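Chapter 4
Ports, Rivers, and the Location of Cities

Cities do not occur at random. A settlement grows where goods must be stored, taxed, or moved from one form of transport to another, and the physical setting decides where such places can be. This chapter deals with settlements on navigable water. Inland road towns are treated in Chapter 5.

After completing the chapter, the student should be able to:
define site, situation, hinterland, and break of bulk;
read a river profile and mark the likely head of navigation;
explain the decline of a port when its channel silts up;
compare the trade of an upstream town with that of a port at the river mouth.

Key terms: site, situation, hinterland, break of bulk, head of navigation, entrepôt, levee, distributary.

4.1 Site and situation

The site of a city is the ground on which it stands. It includes slope, soil, drainage, water supply, and liability to flooding. The situation of a city is its position relative to other places: the farms and mines that supply it, the markets it serves, and the routes that connect them. A poor site may be tolerated when the situation is strong. Many large ports stand on marshy ground that had to be drained, piled, or raised before heavy buildings could be put up.

The exercises use the Kurup River, a model basin prepared for this course by Yamuna Kulkarni and Murali Thampi. The Kurup has two towns. Tresby lies at the head of navigation, 102 miles from the sea. Mevel lies at the mouth, on the outer bank of the widest distributary. Distances are measured along the channel, and all depths are given at low water. The map sheets can be opened on a tablet or drawn from the tables in Appendix B.
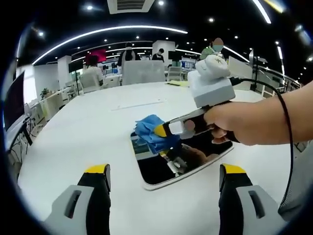
4.2 Break of bulk

Break of bulk is the point at which a cargo is unloaded from one carrier and divided or transferred to another. At Mevel the transfer is from seagoing ship to river barge. At Tresby it is from barge to wagon or rail. Each transfer requires labor, storage, and time, and each adds to the final cost of the goods. Work that can be done during the transfer tends to settle there. Grain is milled, timber is sawn, and hides are cured close to the wharf, so that a lighter or more valuable product travels the rest of the way.

The depth of the channel sets the size of the vessel. In the model, ships drawing up to 30 feet can reach Mevel at any time of year. Above the delta the depth falls quickly, and barges on the upper river are limited to 100 tons. In the dry season the last 42 miles below Tresby are closed to loaded barges, and cargo is held in warehouses until the river rises.

4.3 The hinterland

The hinterland is the area from which a port draws its exports and to which it sends its imports. Its boundary is seldom a fixed line. It shifts with freight rates, new roads, and the condition of competing ports. The hinterland of Tresby is a compact farming district. That of Mevel takes in the whole basin, including Tresby itself, together with part of the coast on either side.

An entrepôt differs from an ordinary port in that much of its trade neither begins nor ends in its own hinterland. Goods are landed, stored, and shipped out again. Mevel handles some trade of this type, mainly salt and cotton cloth. The figures are given in Table 4.2.

Exercise 4.1

Using the long profile of the Kurup, mark the tidal limit and the head of navigation. State which of the two lies farther upstream, and give the channel distance between them in miles.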